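Repair Before Recycling: A Conversation with Védís Hallgrímsson

Hemthorpe adopted its first product-life policy in April, after two years of internal review. The policy commits the company to keeping its kitchen and tableware lines in use for longer and to reporting each year on what is returned, repaired and thrown away. Védís Hallgrímsson, who directs the company's materials program, spoke with us at the Pranholm office.

Ms. Hallgrímsson described the earlier approach as well meant but narrow. "We measured packaging weight and recycled content, and we met our targets," she said. "During the same period our customers were replacing products sooner than before. The reports did not show that, and for a long time we did not ask."

The change began with a returns study at the Zerport warehouse. Staff examined 3,560 items sent back over one season and recorded the fault in each. Some 900 could have been put back into service with a part costing less than the return postage.

"That figure went to the board on a single page," Ms. Hallgrímsson said. "The discussion was short. The discussion of who would pay was much longer."
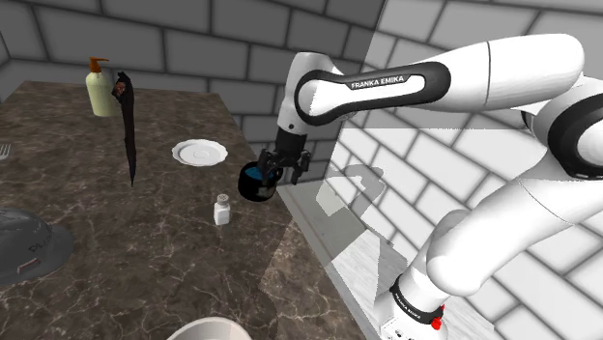

Parts and Pricing

Under the policy, spare parts must be offered for every new line and kept in stock for three years after the line is withdrawn. Ms. Hallgrímsson acknowledged that outside groups had asked for a longer period. "They have a fair argument. We chose a term that our suppliers would sign, and it will be reviewed."

Prices are set at cost plus handling. The Awan range, which had the highest return rate in the study, was the first to be covered.

Reporting

Asked how the public would judge progress, she pointed to the annual count of discarded goods. "It is a total, with no adjustment for sales growth. If we sell more and more is thrown away, the number goes up, and we will have to publish it."

She declined to give a forecast for the first year. Repair records from two of the regional depots are still kept on paper, she said, and moving them to the common system is the department's main task until the report is due.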